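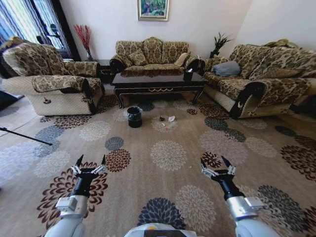 Patterned rug with patterned sofas – how do you keep on top of the bits?

3 min read

Usman Ghumman

Hello all, hoping somebody with more patience than me has cracked this. We have a three piece set in the front room, beige with a dark brown pattern all over it, set out in a U with the coffee table in the middle, and a big rug under the lot with large round flowers on it in cream, blue-grey, brown and a sort of reddish maroon. I love that rug, I should say that first. My wife and I chose it together at a shop in Skokville and carried it home on the roof of my cousin's car in November, in the rain, and I won't hear a word against it.

The trouble is that I can't see what's on it. A dark sweet wrapper lands on one of the brown flowers and it might as well be part of the design. White scraps of tissue show up well enough on the tan, but then they vanish on the cream petals, and anything red goes the same way on the maroon. I think I've cleared the floor, I sit down, and from the sofa I spot three more bits by the little black bin. My mother-in-law comes on Thursday and she has eyes like a hawk.

So, is there an order you'd do things in? And does the bin belong on the rug in front of the table, or am I inviting people to throw and miss? The table is dark and shiny with gold trim and curved legs, if that makes any difference, and I can't shift it very far by myself. The vacuum is an old upright and it chokes on anything bigger than a raisin, so whatever I miss by hand ends up jammed in the brush.

Weltar

Usman, I feel for you, I had a floral carpet for 21 years and I reckon half of what I hoovered up I never once laid eyes on. What worked for me was changing where I looked from. Standing over a busy pattern is hopeless, because you're looking straight down and everything is flat. Get down low, kneel if your knees allow it, and look across the rug towards the window in daylight. The bits stand up from the pile and you'll see the little shadows they throw. In the evening I used to lay a torch on the floor and do the same thing, and the children thought it was a grand game.

Then go in strips. Start at the far sofa and work back towards the door, picking up by hand first, and take the bin along with you as you go so you're not walking back and forth with a fistful of rubbish. Big things first – paper, wrappers, anything crumpled – and then the vacuum, slowly, once one way and once across. Do the sofas before the floor, mind you! Crumbs out of the cushions will only land on the rug you've just finished, and with a pattern like yours you'd never know they were there.

Same with the table. Wipe it before the rug is done, with a soft cloth hardly damp, and then a dry one straight after. A dark gloss top shows every smear, and it'll reflect the sofa back at you beautifully when it's right. For the gold trim I'd use a dry soft paintbrush and nothing out of a bottle.

As for the bin, I'd keep it where people sit, but at the end of a sofa by the arm. In the middle of the rug it gets kicked. I see yours has a clear bag folded over the rim, and I do the same, only I tuck a couple of spare bags underneath so a fresh one is always to hand.

Nellance

move the bin to the side. lid if you can find one

Abou Zeid

Agree with most of what Weltar says, though I wouldn't bother with the torch. I run a bare hand in a rubber glove over the area near the table legs (well, a gloved hand, you know what I mean) and it gathers up fluff and hair that the vacuum leaves behind. Do the front edge of the sofas too while you're down there.

Please check with the shop before you put anything wet on that rug. I once used a foam on a printed one, and a pale patch came up the size of a dinner plate, and it sat there looking at me until we moved house. Dry picking up and a slow vacuum twice a week has been plenty for us, and we have up to 28 people in at Eid.

Good luck with Thursday, and put the biscuits on a tray!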